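Flullach Play Food: Frequently Asked Questions
Saturday, February 15, 2020
By Aileen Calimlim

We use cookies to remember your basket and to count visits to this page. Continue browsing to accept, or change your settings.

What age is the play food suitable for?

The standard range is for children aged three and over. Single berries are the smallest pieces and should not be given to children under three, even under supervision. A separate range with larger pieces, Flullach First, is sold for children from 18 months.

What are the pieces made of?

Moulded plastic, hollow, with the colour mixed into the material. Leaves and caps on the fruit are fixed at the factory and are not meant to be pulled off. If one comes away, take the piece out of use and write to us for a replacement.

How do I wash them?

By hand, in warm water with ordinary washing-up liquid. Rinse and leave to dry on a towel. Do not put them in a dishwasher. The drying cycle softens the thinner pieces and they will not return to shape. Bumpy surfaces, such as the strawberry and the cucumber, hold crumbs and need a soft brush.

Can I use disinfectant?

Nurseries and playgroups may use a diluted sterilising solution at the strength given on the bottle for toys. Keep the soak under 20 minutes. Do not use neat bleach, nail varnish remover or white spirit.

Will the colours mark a wooden floor?

No. The pieces can be left on sealed or varnished boards. On waxed or oiled boards, wipe the pieces first, as grit caught underneath will scratch the finish when they are pushed about.

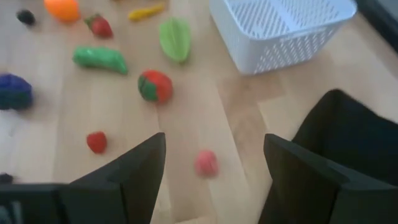 Fruit and vegetable pieces spread out on pale floorboards.

What is the quickest way to sort them after play?

Sort by colour first, then by type. Red takes the strawberries, green takes the cucumber and the leafy vegetables, and the remaining colours go together. Pieces with two colours cause most of the disputes. We suggest agreeing on a tray for those before starting. Children who know the names can move on to fruit in one tray and vegetables in another.

The very dark pieces are the ones most often left behind under furniture. Check for those last.

How should they be stored?

In an open tray or a cloth bag, away from radiators and direct sun. Yellow and pink fade first on a windowsill. Do not store them in a sealed tub while damp.

Can I buy a single replacement piece?

Yes. Quote the part number printed on the packing slip. The large leaf, for instance, is part 924. Orders for spares are packed by Teguh Pillai and leave on the next working day. We do not stock spares for sets discontinued before August 2017.

Do Flullach pieces fit the Balaskas shop counter?

The berries and round fruit fit the shallow trays. The cucumber fits only the long tray at the back.

Do you supply schools?

Yes, through Melina Tzavaras in our trade office. Loose pieces are sold to schools in mixed cartons of 1000. The mix cannot be changed.

Contact: Flullach customer desk, Unit 17, Tesiton Yard
© 2020 Flullach. All rights reserved.
Back to top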